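Sock and Linen Drive Moves to the Detitz Street Hall

Thursday, April 1, 2021

The spring clothing drive will be held at the Detitz Street hall this year. The Bunditz annex is closed until July while the floor is replaced, and the hall has better parking anyway. Drop-off hours are 9 to 12 on weekdays. Please use the side door, as the front is kept locked in the mornings.

We are asking mainly for socks, pillowcases and bath towels. Socks are still what the shelters run out of first. Last spring we sent out 23 boxes, and 14 of those were gone within a week. Coats and sweaters can wait until fall. We do not have room to store them over the summer.

New socks are best. Worn ones are fine if they are clean and have no holes in the heel. Pair them before you bring them in, and fold one into the other or use a rubber band. Please do not use safety pins. Children's sizes should go in a separate bag with the size written on it. Single socks go in the rag bin by the stairs, and Theodorakopoulos Textiles picks those up at the end of each month.
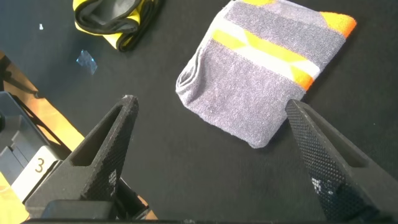
Towels can be any size, but hand towels move slowly and we already have plenty. Pillowcases do not need to match. We can't take pillows, comforters or anything electric, and that includes heating pads.

Sorting is on Saturday mornings, starting at 10, with 13 places at the tables each week. The sign-up sheet is at the Hundiment library desk, or you can leave a message on the office line. High school students who need service hours should bring their form with them. Coffee is provided, but bring your own cup.

Receipts for donations are at the side door. Ask for one when you drop off, as we can't mail them afterward.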